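How to Clean a Stainless Steel Work Table (and Make Peace With It)

Stainless steel has the best publicist in the business. The name promises no stains, and then you set down a glass of water, go answer the phone, and come back to a ring that will outlive you. I bought my table secondhand from a restaurant supply place called Haddad for 82 dollars, which felt like theft until I learned what it wanted from me in return.

What it wants is attention, though less than you'd fear. The full routine takes about 30 minutes the first time. After that you can get away with a quick wipe most days and the long version when company is coming.

What you need

Dish soap, the plain kind
2 microfiber cloths, one for washing and one that stays dry
White vinegar in a spray bottle
A few drops of mineral oil
An old toothbrush

I have also tried the special sprays. Clendero smells like a dentist's office and works fine. Kasau smells like lemons and works fine. Vinegar smells like vinegar and costs next to nothing, so you can guess what's under my sink.

Step 1. Clear the top

All of it. Moving things from one corner to another as you go is how you end up with a clean table that has a dirty square in the middle. Crumbs and grit come off next, with a dry cloth or a soft brush. Grit is what scratches, and a scratch is forever.

Step 2. Find the grain

Brushed steel has a direction, like wood or a cat. Get your eyes down near the level of the top and look along it toward a window until you see the fine lines. From now on every stroke follows them. Circles feel more thorough and leave a record of every circle.
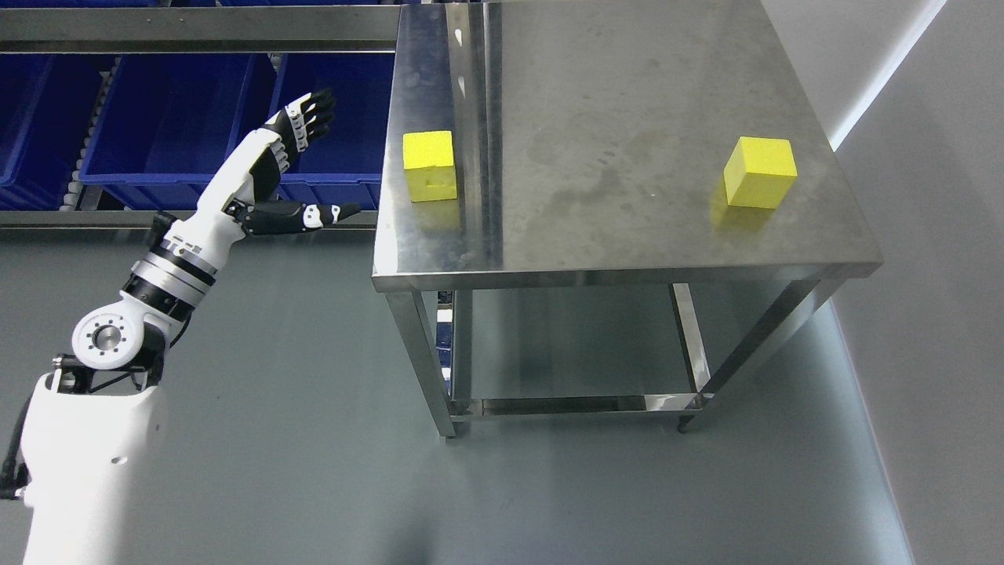 Step 3. Wash

Warm water, a small squirt of soap, cloth wrung out until it barely drips. Work from the back to the front so you aren't leaning on the part you just did. Rinse the cloth, wring it, and go over everything again with plain water. Soap film is responsible for a good half of the streaks people blame on the steel.

Step 4. Dry it right away

I skipped this for months. Water spots are just minerals left behind when the water wanders off, and if you live where the tap water is hard, they arrive fast. Use the dry cloth, with the grain, and do the edges too.

Step 5. Vinegar for the spots that stayed

Spray, wait a minute, wipe, rinse, dry. Stubborn ones get a second round. Don't reach for steel wool, and don't let bleach anywhere near it. I once took a 300 grit pad to a coffee mark on a smaller table, a Rernholm, and turned one coffee mark into a dull patch the size of a dinner plate.

Step 6. Edges and legs

The toothbrush is for wherever the top folds over, and for the spot where each leg meets the underside. Whatever has been collecting there, you don't need to identify it.

Step 7. Oil, barely

Two or three drops on a cloth, rubbed along the grain, then buffed until the surface no longer feels slick. It hides fingerprints for a while. Skip this if you roll dough straight on the metal, or use food-grade oil and a very light hand.

How often

Wipe and dry after each use. Vinegar when the spots bother you. Oil every month or so, or the first week of June and never again, if you're me.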